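Home | Reviews | Classroom | Club Kits | Parts and Spares | About | Contact

Review: the Dudora household task set, after one term with a student robotics club

March 12, 2024

The Brakcombe student robotics club has been running two-arm manipulation as its main project since January. I supervise it. The club bought the Dudora household set to go with the arms, and by now the students have put enough hours on it for me to say what is good and what I would change.

Dudora sells the set as a mix-and-match list. You pick a large piece or two, then fill up with tableware and small items. We took the drawer cabinet, the dish rack with plates, the mug tree with mugs, a woven basket and the corn. The order came to $1255 with shipping. A smaller version without the cabinet is $500, and I will get to whether that is the better buy.

Students set up the layout themselves. They cover the table in brown first, so that pale wooden pieces stand out for the vision code, and then place things where both arms can reach them. The usual exercise is to give each arm a job of its own. One pulls the drawer open by its handle while the other deals with a plate at the rack. 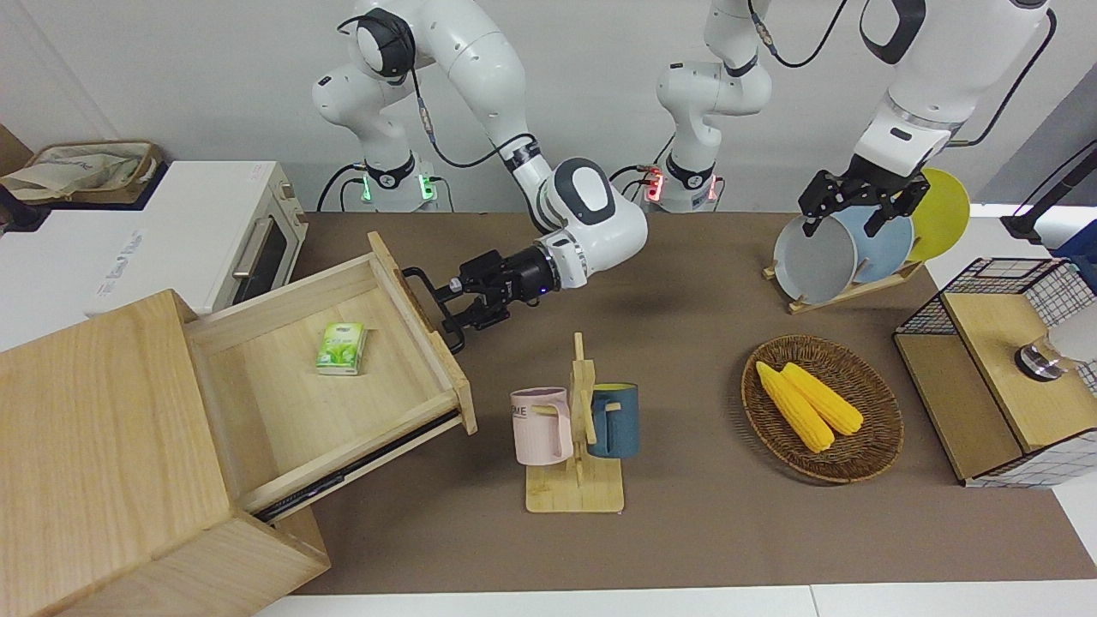
The cabinet is the best piece. The drawer runs on metal slides and the black handle gives a parallel gripper something definite to close on. Ebenezer Ackah wrote the first drawer routine and had it opening reliably within a week. Closing took longer. The drawer needs a straight push, and if the arm comes in at an angle the front binds a little before it goes home. I count that in its favor, as students learned more from it than from anything else in the box. The cabinet is heavy enough to stay where it is put, but we still check its position before each session.

The dish rack is a simple wooden frame that holds plates upright on edge. Plates go in at a slant, so the approach has to be slanted too, and a straight vertical drop will hit the wood. Sena Eshun worked out the angle by hand, moving the arm slowly and writing down the pose each time. The rack is light. A bad insertion will slide it across the table and the program will carry on as if nothing happened. The instructions do not mention this. A heavier base would fix it.

The plates come in different colors, and I recommend ordering them that way. Yellow is the easiest for the camera to pick out. The gray ones are harder under our lights. We had planned to train on one color and test on another, and that turned into a useful lesson about what the model had and had not learned.

The mug tree is less successful. The pegs are short, and hanging a mug on one takes accuracy that most of our students did not reach this term. Taking a mug off is much easier, so we teach that first. I would like to see the same tree offered with longer pegs for beginners. Mug handles vary — check yours against the gripper opening before you order a matching pair.

The corn sounds like a filler item and gets used at almost every meeting. Two ears side by side in a basket make a good picking problem. They roll, they touch each other, and the wider end needs a different grip from the tip. The woven basket is fine. The rim gives the gripper an edge to catch on if you come in too low, and new students do that a lot.

Documentation is thin. You get a parts list, suggested layouts and one page on tasks. There are no measurements for the drawer travel or the spacing in the rack, and we had to take these ourselves. Compared with the Jerkon set we used before, Dudora has better objects and much worse paper. Jerkon gave us a full workbook. Its pieces were all plastic blocks and pegs, though, and students lost interest in them early.

Wear has been light. We logged 1000 grasps across the set before the mid-term check and found dents on the front edge of the rack and nothing worse. Spare plates can be ordered singly, which I appreciate.

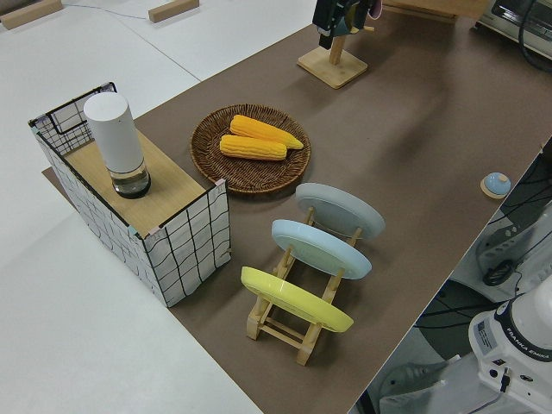 Elango Varghese thought I was being too kind about the rack. When I passed a draft of this review around the club, he wrote back that he had lost more runs to the rack shifting than to every other fault put together, and that any school buying one should plan to clamp it down on the first day. He also said the corn should be sold separately. Ida Hollmann disagreed on the clamp. Her view was that a rack that moves forces you to look again before each plate, and that her code got better when she stopped assuming it would be where she left it.

I have left both opinions in. We now clamp it for new members and take the clamp off later in the term.

On the question of which version to buy: if your club has a single arm, get the $500 set. The rack, mug tree and corn will keep a group busy for months. If you have two arms, pay for the cabinet. The drawer is what makes it possible to give both arms real work in the same run, and we could not have done our end-of-term demonstration without it.

Delivery took 7 days from the Dogbe warehouse. One mug arrived chipped and was replaced after a single email. Yaw Agbeko has put our rack and drawer measurements on a sheet, and I can send it to any club that asks through the contact page.

Rating: four out of five. I took off the point for the documentation and the light rack.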